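Toast night, and the tablecloth I can't iron

So I have been eating toast for dinner again. I know, I know. But there is a stretch every December when the evenings get dark before I've even shut the laptop, and cooking a real meal feels like a second job, and toast is just sitting there being easy. Last week I had it three nights out of five and I regret nothing (well, the night with the old marmalade, maybe).

What got me writing, though, was the tablecloth. Some of you will remember the saga. When I moved into the apartment on Jurnside I inherited a table with a terrible top, all rings and gouges, and I said I'd sand it. That was 17 months ago. I have sanded one corner, the one by the window, and it looks so much worse than the rest that I put the sandpaper back in the closet and went shopping for something to cover it up.

I found the cloth at the flea market out in Planadthorpe, at the bottom of a bin of pillowcases. The lady wanted $30, which seemed like a lot for something that smelled like a basement, but it was the right size and a color I can only call peach that's thinking about being beige, with thin white lines making big squares all over it. I walked away, got a coffee, walked back and paid. It's been through the wash more times than I can remember and the basement smell is finally gone!

My one complaint is the wrinkles. I've tried ironing it on the board, ironing it on the table with a towel under it, hanging it in the bathroom while I shower. I smooth it out with both hands, I step back, and the second a plate goes down it bunches up again. On a plain cloth you'd never notice. With a grid, every little ripple turns a straight line into a wiggle, and I am the kind of person who sits there eating and nudging the lines back into place with one finger.

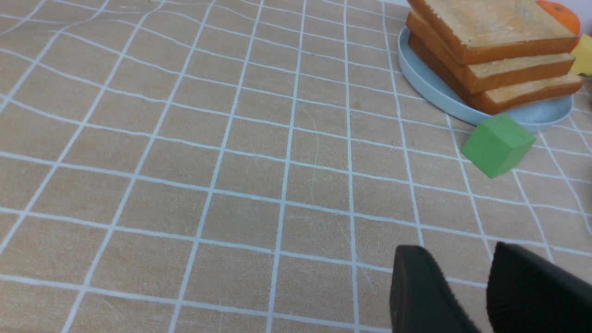

Three slices on the blue plate, and the grid doing its wavy thing.

I do love that light blue next to the peach. I used to put everything on white plates, and toast on a white plate looks like hospital food to me, but on blue it looks like you meant it. I have a whole theory about this that my family is tired of hearing.

Now, the stacking question. My mother put toast in a rack, standing up, so it was stone cold by the time you got the butter open. I stack mine. If you stack it neatly, edge to edge, the ones in the middle get limp, so I like a sloppy stack with the slices shoved off center and some of each one hanging out in the air. Does it work? I think so. I've never run a proper test, and I eat pretty fast.

As for toppings, my current rotation is butter and salt, butter and honey, and a smashed white bean thing with lemon that I'll type up if anyone wants it. The beans keep in the fridge a few days and they're good cold, straight off the spoon, standing up in your socks.

I still want to do something about that table, by the way. I've been eyeing the little Sterkix sander that everyone in the comments told me to get, but I'd have to clear out the whole dining end of the room first, and there's a bookcase in the way that I'm not emptying before the holidays. Maybe in spring. Until then the cloth stays on, wrinkles and all, and if anybody has a trick for keeping one flat (clips? weights? a pad underneath?) please tell me. I bought four of those metal clips once and they pinched my leg every time I sat down.

Bean recipe next time, if I remember to measure anything.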